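Rebuilding the household backup, part two

The first part of this series dealt with why I stopped trusting a single external drive. The short version is that the drive reported itself healthy for the whole of the week in which it was returning bad reads. This part covers the replacement layout, the verification step and one mistake in the scheduling that took me far too long to find.

The current arrangement has two copies at home and one elsewhere. The primary copy lives on a small two-bay Bresent enclosure in the hall closet. Every night at 2 a.m. it is copied to a second disk, which hangs off an old desktop in the spare room. The off-site copy goes to a rented storage account at Mivik, encrypted before it leaves the house. I looked at Zudent as well, and their rates are lower for large archives, but they charge for retrieval, and I wanted to be able to run full test restores without working out the bill first.

The data set is not large. It comes to 643 GB, and most of that is photographs and scanned paperwork. Music accounts for a little, and the rest is documents that would fit on a thumb drive.

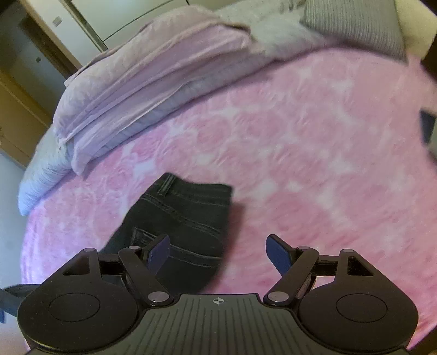
Verification is the part most home setups leave out. A copy job that exits without an error only tells you that the program finished. It says very little about whether the bytes at the far end match the bytes you started with. I now generate a checksum for every file when it first enters the archive and store the list in three places. Once a month a script reads every file back, recomputes the checksum and compares it with the list. The full pass takes 8 hours on the local disks, so it starts on a Sunday evening and is finished before I need the desktop.

The first full pass flagged 1,287 files. I assumed the worst and spent an evening comparing them by hand. Nearly all were photographs whose metadata had been rewritten by the catalog program when I changed a tag. The pictures themselves were unchanged. I have since set the catalog to write its tags to separate sidecar files, and the false alarms stopped.

Now the scheduling mistake. The nightly copy and the off-site upload were both set up to delete files at the destination that no longer existed at the source. This is reasonable on its own. But the enclosure sometimes drops off the network after a firmware update, and when it does, the mount point is still there as an empty folder. The copy job looked at the empty folder, concluded that everything had been deleted and began to make the second disk match. It had removed 400 files before I noticed the disk activity light and stopped it.

All of them came back from the off-site copy – the upload had not run yet that night. I would not like to depend on that order of events again. The fix was two lines. The script now looks for a marker file at the root of the source and refuses to start if it is missing. It also stops if the number of pending deletions goes over a limit I set by hand. 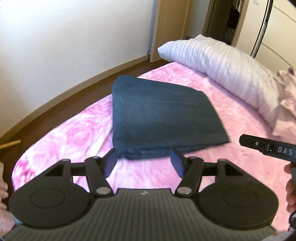

Dark navy cloth, folded, on the bed.

Labels turned out to matter more than I expected. Both home disks are from the same batch and look identical, and I once unplugged the wrong one. Each now carries a strip of white tape with its serial number and the date it went into service. The same details are in a text file, along with the restore commands, printed and kept in the drawer with the passports.

Part three will cover restoring to a blank machine using only the printed sheet. I have tried it once and got stuck at the encryption key, so the sheet needs another revision first.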